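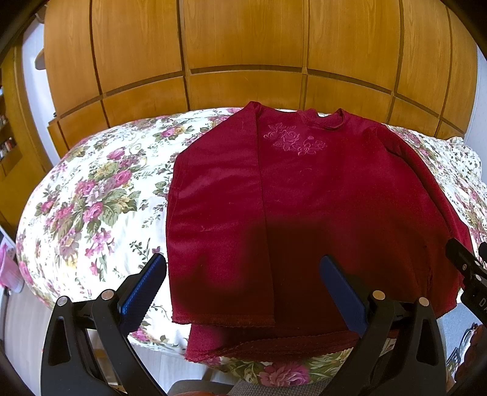
The Ladarstead Clothes Swap is moving into bigger premises this May, and I'm so pleased to be able to say it in public at last! From the first week of the month you'll find us in the old Clenano showroom on the High Street, with proper rails, a fitting room that has an entire door, and a mending table long enough to spread things out on. If you've never swapped with us before, it works like this: you bring clean clothes you've stopped wearing, we give you a token for each, and you take home something you like better. A deep red long-sleeved top with pink roses embroidered across the chest is just the sort of thing that gets a happy gasp when it goes on the rail, and a bit of fraying or a few stray threads won't put us off. We like a thing with some life in it.

Some background for those who don't know us. The swap started in a borrowed church hall with two folding tables and a kettle, and for the first year I did the sorting on my own landing (my family were very patient). Last year we took in 1,307 pieces of clothing, and 835 of those went home with somebody new on the same day. Most of the rest found a taker at a later session. What was left, mostly odd socks and tired leggings, was cut up for rags or stuffing.

The new place has been made possible by a grant from the Drasilano Fund, which has paid for the rails, the lighting and our first year's insurance. It also covers £900 worth of sewing kit, so we can finally stop fighting over the one decent pair of fabric scissors. Onuoha Haberdashery has offered us end-of-roll ribbon and thread at cost, and I've already seen the box of buttons they've set aside. It's enormous. I may need to be supervised.

What's changing, then? Swap sessions will run every week instead of every month, from 10am until 2pm, with one late opening a month until 8pm for people who can't get away in the daytime. Children's clothes will have a rail of their own, sorted by age, and school uniform gets a separate corner where you won't need a token at all. Just take what you need. Coats will be out all year round, as the best ones always seem to turn up in June.

The bit I'm most excited about is the mending table. There will be somebody at it every session to show you how to sew on a button, take up a hem or stop a cuff from fraying any further. If you'd like to have a go at embroidery, we'll have hoops and needles you can use while you're with us, and simple flower patterns to copy — outline roses are much easier than they look, I promise. You don't have to book. Bring the thing that's been sitting in your "must fix that" pile since goodness knows when.
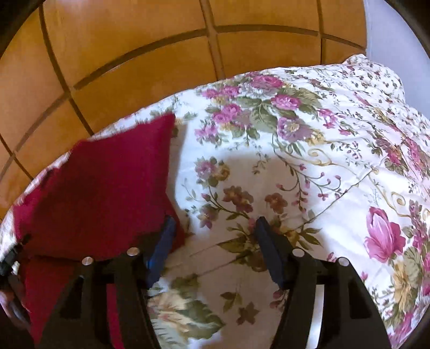

One longtime swapper wrote to us in the spring to say she loved the sessions but never knew what counted as good enough to bring, and had been carrying the same bag of tops back and forth to the car for weeks. She asked if we could please just put it in writing. So we have! Anything you'd happily lend to a friend is fine. Small repairs are fine too, as long as you tell us about them when you hand the item over. We can't take underwear, swimwear or anything with a lingering smell of smoke, and we'd ask you to empty the pockets first. We've had house keys, a tooth and half a sandwich.

Her other question was about sizes, and she had a point. We've always been short of clothes above a size 18 and of men's things in general, so from May anyone bringing those in will get two tokens per item until the rails even out. Tokens don't run out, by the way. If you've still got some of the old green ones in a drawer, we'll honour them.

Opening day starts at 10am with tea, cake and a rummage. The building holds 105 people at a time, so there may be a short wait at the door if you come first thing, and after lunch should be calmer. There's level access from the High Street, a toilet with changing space at the back, and somewhere to leave a pushchair. Dogs are welcome on a lead, provided they aren't the sort that chew sleeves.

Entry is free, as it always has been. You can drop clothes off during the week before we open by ringing the side bell between 4pm and 6pm. Please don't leave bags on the step, as they get rained on and we have to dry everything before it can go out.

Local papers, radio and newsletters are very welcome to come and look round before the doors open. Ring the bell at 9am on opening day and we'll show you the rails, the mending table and the button box.

Issued by the Ladarstead Clothes Swap, High Street, Ladarstead. Free to reprint in full or in part.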